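How do I fold jumpers and T-shirts so the drawer stays tidy?

Asked by Marram_Lane

Hello all, I hope this is the right corner of the site for it. We moved to Tukilville in January and went from a house with a decent airing cupboard to a flat with one chest of drawers between two of us. The drawers are 40 cm wide inside and not very deep, and whatever I do, by the end of the week it looks as though somebody has been rummaging for treasure.

My trouble is mostly with knitwear. T-shirts I can more or less manage, but as soon as I put a jumper on top the whole pile leans over and slides down the back. I've tried rolling (they unroll) and I've tried hanging (the shoulders went pointy and my good green one grew by a size). My mother swore by tissue paper between layers but I can't see myself keeping that up. I do all the folding in one go on a Monday evening, so I don't mind if it takes a little while, I'd just like it to last until the next wash. Any advice very welcome, and please assume I know nothing!

Afaf Twal

Oh, I do sympathise, we had exactly this in our old place and I think I've tried every method going. Rolling is lovely for a suitcase and hopeless in a drawer, in my opinion, and please don't hang your knits again, the poor things can't take it.

What works for me is folding everything flat on the bed first, all of it, before a single thing goes in a drawer. I used to do it one at a time, fold and put away, fold and put away, and of course every piece came out a slightly different width. Now I lay the lot out, make my piles, and only then open the drawers.

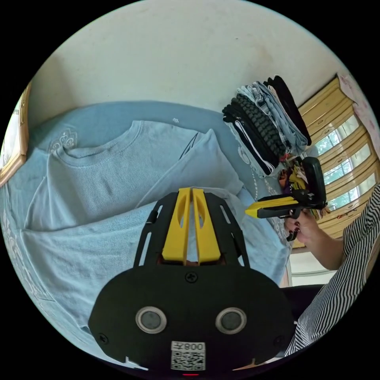 Jumpers want a big flat surface, and a made bed is the best one most of us have. Smooth the sheet down first or you'll be folding the creases in. Lay the jumper face down, bring each side in towards the middle with the sleeve folded back down along its own side, then fold the bottom up to meet the shoulders and turn it over. You want the neckline ending up at the top and facing you, like the ribbed crew neck on the pale blue one, and then you can tell at a glance which jumper is which without pulling it out. A T-shirt needs spreading out flat in the same way before you start, and I do give mine a good stroke with the side of my hand from the collar down. I pile mine up against the wall as I go – a tall stack has something to lean on there and it stays put while you do the rest.

For the drawer itself, make the folded width a bit under half of your 40 cm, so two piles sit side by side without jamming. Keep knits in one drawer and cotton in another if you possibly can. It's the mixing that makes them slide, I find, the wool grips and the cotton doesn't. Four jumpers to a pile is my limit. If you only have room for one drawer, put the jumpers at the bottom and stand the T-shirts on their edges in front, in a shallow box. I have a Gramero one that used to hold envelopes and it has done years of service.

Do let us know how you get on, and welcome to Tukilville! The market is worth getting up for.

Pellow

Buy fewer jumpers.

Only half joking. We put the winter ones in a bag under the bed from May and it freed up a whole drawer.

Trorkance

I agree with most of what Afaf says, though I'd fold in thirds from the bottom for anything chunky, or it comes out too long for a shallow drawer. You can also get sprung dividers that push against the front and back. Mine are from Ondrejka and came in a pack of 2, and they've stopped the sliding completely. Measure the inside of the drawer before you order. I measured the outside and had to send the first lot back.

Marram_Lane

Thank you all so much. I did the bed method last night and got through the whole basket, and the piles are still upright this morning. I'll try the box for the T-shirts next, there's a shoebox somewhere that might do.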